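I know I'm going to get emails for this one, but I've been chewing on it since May and I want to get it out of my head. I think we homeschoolers buy way too much curriculum.

There, I said it! And I say it as the mom who once came home from the Clirnberg used book sale with 13 workbooks for a kid who couldn't tie his shoes yet. I was so proud of that pile. We finished one of them (the one with the mazes, naturally).

My big splurge was the Kelmendi reading program, the full boxed set, 200 lessons with a teacher guide thicker than my arm. It's a fine program and I have friends who swear by it. But by lesson 16 my daughter was crying and I was crying, and the guide kept cheerfully telling us to "review and repeat." What got her reading in the end was a stack of library books about horses and a grandma with a lot of patience.
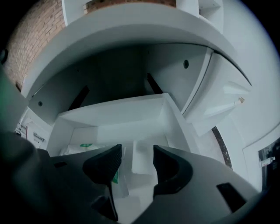

Gripper fingers reaching up toward white storage.

So why do we keep buying? I think it's fear, mostly. A boxed set feels like somebody smarter than me has already checked that nothing got left out. My friend Tài Văn, who is homeschooling three boys over in Risten, calls it "paying for permission," and I've stolen that line from him more times than I can count.

Now, I'm not saying throw it all out. Math is different, at least at our house, and I wouldn't give up our Bakora books for anything. Some kids love a workbook, too! If yours begs for the next page, please ignore me and carry on.

But if you're sitting there with a cart that adds up to $1,000 and a knot in your stomach, close the tab for a month. Read aloud, bake something, get outside, and see what your kids keep asking about. You can always buy the box in the fall, and there will probably be a gently used one at the book sale anyway. It might even be mine.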